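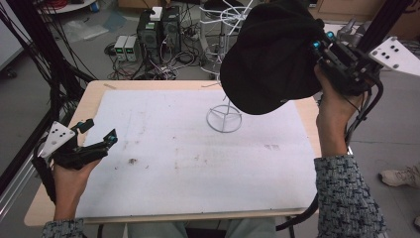

Workshop news: the hat season continues

Those of you who use the back half of the Grusgate workshop will know that the gripper build has been going since June, and that since then the big table has belonged to it. For everyone else, a catch-up.

The project is called Essien. The idea was modest enough that we voted it through in one evening: build a pair of hand-held grippers, use them to do ordinary household jobs while recording every movement, and then feed the recordings to a robot arm until it can do the jobs without us. The arm is still mostly in pieces. The grippers work, so for four months the automation has consisted of members doing chores by hand, only slower.

The current chore is hanging a black cap on a wire hat stand. You hold one gripper in each hand, pick up the cap, bring it over the stand, lower it, let go, and hope. Then you take it off again. Our log stands at 2,502 attempts, of which 1,453 were good enough to keep. The rest include caps hung by the brim, caps dropped short, one stand knocked off the table entirely, and a long run where the person in the chair had forgotten to start the recording and was, in effect, just tidying a hat.

A few things we have learned, for anyone tempted to build a set.

The jaws took six versions. The first would close on a pencil and nothing softer. The second had a lovely grip and no interest in releasing it. The ones on there now have small blue fittings at the jaws and can hold a cap by the soft part without folding it into a wallet, so please leave them alone, even if you have thought of an improvement. Especially then.

The dotted plates stick out at an awkward angle because that is where the tracking likes them. They also catch on sleeves. If you're coming in to do a shift, wear something close at the wrist and take off your watch. The strap goes over the back of the hand and should be snug. After 20 minutes you'll want to loosen it, and after 40 you'll want to go home, so we have set shifts at half an hour.

Cable routing is, let us say, ongoing. We have a plan for it, drawn up by the same people who ran the cables. Until then, step over whatever is on the floor by the computers and don't unplug anything to charge your phone. We lost 177 recordings that way in one afternoon, and the phone only got to half.

The white sheet stays on the table. We know it's smudged. The tracking was set up with it in place, smudges included, and the last time somebody swapped it for a nice clean one we spent the evening recalibrating. The same goes for the hat stand, which is light enough to drift a little every time it's bumped. Put it back slightly right of center before each run.

Next up, once the cap is done, is Clilbridge, our name for the folding task. It involves dish towels. We tried a short session and the results looked like something the dog had been sleeping on, but the data was clean, and we're told that's what counts.

We still need people for evening shifts. No experience is required and a certain tolerance for repetition helps. The sign-up sheet is on the Ulludard board by the door, under the notice about the drill press. Spare caps are welcome too, in black if you have them, and with a soft crown. We tried a stiff one and the gripper sent it across the room.

Grusgate workshop newsletter, 7 October 2020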